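Pavement Maintenance II – Handout 4
Distress in interlocking block paving: local settlement, potholes and edge restraint

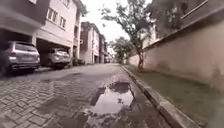

Block paving on a residential street carries load in a different way from asphalt. The blocks are separate units, and the surface acts as one layer only while the joints are full, the bedding is even and the edges are held. When one of these conditions is lost, the blocks begin to move on their own and the load passes to a smaller area of base. For survey purposes, record each defect separately even when several lie close together. In the street shown, the large pothole with broken edges is one entry, the smaller water-filled depression behind it is a second, and the shallow sunken patch to the left, where several pavers appear missing or pressed down, is a third. The three may share a cause, but the survey form does not ask for causes.

1. Terms used in this course

Settlement: a drop in surface level with the blocks still in place and the pattern still readable.

Depression: settlement deep enough to hold water. Measure depth from a 2 m straightedge laid across the low point, in two directions at right angles.

Pothole: a void where blocks are lost or broken and the bedding or base is open to traffic and water.

Edge restraint: any curb, beam or channel that stops the outer blocks from moving sideways.

Interlock: the ability of a block to pass load to its neighbors. Three kinds are treated in Handout 2 (vertical, rotational, horizontal).

2. Laying pattern

Herringbone is preferred where vehicles brake or turn. Each block bears against others in two directions, so a horizontal force is spread early. Stretcher bond with the long joints parallel to traffic creeps more easily and should be kept for footpaths. Pattern has little effect once bedding sand is lost. A herringbone surface over a void will bridge for a time and then fail over a small area, often with little warning at the surface.

3. Water

Standing water hides the depth of a defect. Do not estimate depth by eye. Probe with a marked rod, or pump the hole out and measure dry. Note the water as clear or muddy. Muddy water suggests that fines are in suspension, but runoff from a verge can give the same result, and the note alone does not prove loss of base material.

Check the following before opening the surface:

Fall toward the channel, measured at 2 m spacing along the curb
Position of the nearest gully and any pipe trench
Level of the verge against the top of the curb
Trees within 4 m of the defect, on either side

A trench that was backfilled in thick lifts is a common source of settlement. At the Tundthorpe site, a cut across the low area showed that the line of settlement followed an old service trench for almost its full length. The base on both sides of the trench was sound and was left alone.

4. Repair sequence

Lift blocks by hand to at least two full courses past the last block that has moved. Stack sound blocks by type and clean the joint faces. Discard any with a broken arris or a visible crack.

Remove bedding sand. Do not reuse it.

Excavate soft base to firm material. Square the sides of the cut. Replace in layers and compact each one before placing the next.

Screed new bedding sand to 40 mm before compaction. The sand layer is not to be used to make up levels – any correction belongs in the base.

Relay to the existing pattern, working from a straight, undisturbed line. Cut pieces smaller than a quarter block are not accepted.

Compact, fill joints with dry sand, compact again, and refill.

5. Reading and exercise

Read the Royer notes, sections on base drainage and joint filling. The Jondholm field sheets are in the course folder and should be printed before the site visit.

Prepare a one-page survey entry for a street of your choice with at least one settlement and one form of edge restraint. Give levels to the nearest 2 mm. Sketch the pattern and mark the direction of traffic. Entries go to Tuấn Võ by the end of March. Questions on the base calculation go to Amber Verbeke.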